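Portes ouvertes chez Hutness : trois heures au pays de la charnière

On peut vivre très longtemps sans penser aux charnières. J'y étais parvenu jusqu'à ce que mon beau-frère m'inscrive à la journée portes ouvertes de Hutness, fabricant de paumelles, de gonds et de tout ce qui empêche une porte de tomber sur le chat.

Rendez-vous était donné sur le parking, côté Pludel, c'est-à-dire face au vent. On nous a remis un badge, des bouchons d'oreilles et une charnière de bienvenue, puis on nous a répartis en groupes par couleur. J'étais dans le groupe beige, avec une famille venue pour le buffet et un monsieur qui prenait des notes dans un carnet quadrillé.

L'atelier de découpe

Notre guide, Ayman Morsy, travaille dans la maison depuis assez longtemps pour parler du laiton comme d'autres parlent de leur adolescence. La presse principale, une Ortuño repeinte en vert, tombe avec un bruit qu'on ressent surtout dans les plombages. Elle sort 3000 pièces à l'heure. Le monsieur au carnet a demandé si c'était par temps sec. Ayman Morsy a réfléchi avant de répondre que oui, plutôt.

On passe ensuite au polissage, où il fait chaud et où l'on apprend qu'une charnière d'armoire doit supporter 2000 ouvertures avant de quitter le laboratoire. La mienne, à la maison, en a supporté moins, mais c'était une autre marque et je l'avais posée moi-même.

La visite se poursuit à l'étage, par un escalier en colimaçon où le groupe beige a croisé le groupe orange — dix minutes de politesses, plus une poussette. 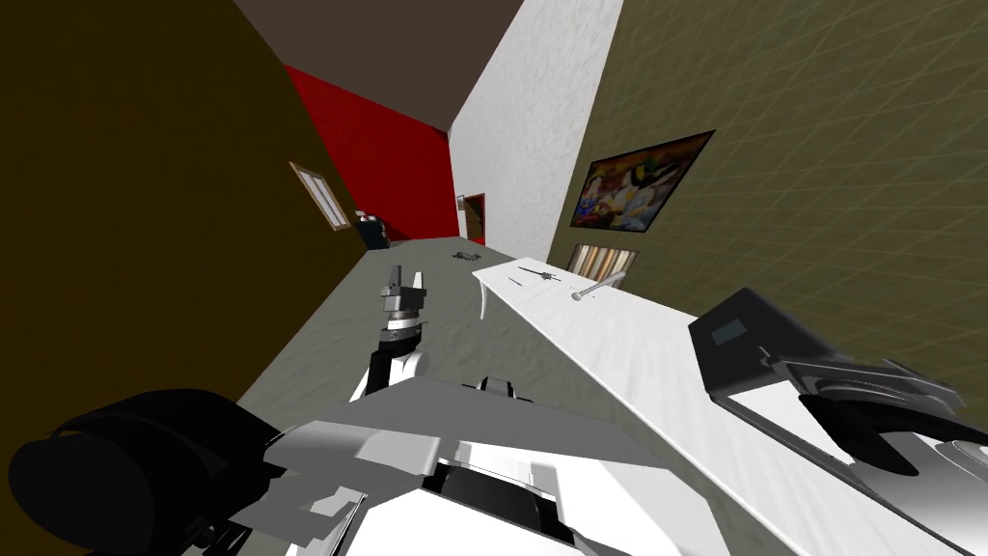
Le musée et le buffet

Le musée tient dans l'ancien réfectoire. On y voit la référence 3412, fierté de l'entreprise, une paumelle d'église si lourde qu'elle a sa propre table. Une vitrine entière est consacrée au différend avec Vedlow, concurrent accusé d'avoir copié un arrondi. Les deux arrondis sont exposés côte à côte. Je les ai longuement regardés. Ils sont ronds.

Le buffet était prévu pour 200 personnes et la famille du groupe beige y était déjà. Il restait du céleri, du jus de pomme et un cake aux olives très correct, dont j'ai repris deux fois.

La boutique vend les fins de série au poids. Je suis reparti avec un kilo de gonds dépareillés, un porte-clés et un catalogue que mon beau-frère m'a emprunté dans la voiture. La prochaine édition a lieu en janvier, sur inscription, et il paraît qu'on y visitera aussi la galvanisation. Mon beau-frère a déjà donné mon nom.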